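Clivport Technical Institute
Robot Handling, Unit 4: Rules for simulated grasp trials
Handout, July 2024

Every trial in this unit is run in the Cilell simulator before any time is booked on the lab arm. The rules below follow the Prikance lab code, section 18.

4.1 Start each trial with the gripper open and nothing between the fingers.
4.2 Name one target. Other items stay where the scene file puts them – do not clear them to make the grasp easier.

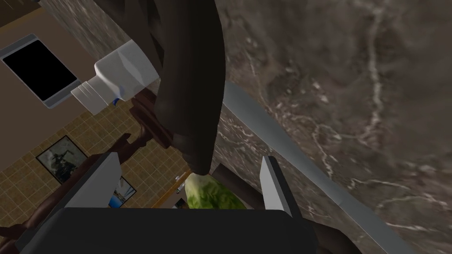
Fig. 4.1 Simulated wrist view, gripper open, leafy green vegetable between the fingers and the palm.

4.3 Contact with any item other than the target ends the trial. Log it as a fault.
4.4 A full set is 400 trials. The pass mark is 90 percent.
4.5 Do not change finger force or scene lighting within a set. If you have to, start the set again.

Hand in the log file with your worksheet. Reading for next week: Hollenstein notes, part 2.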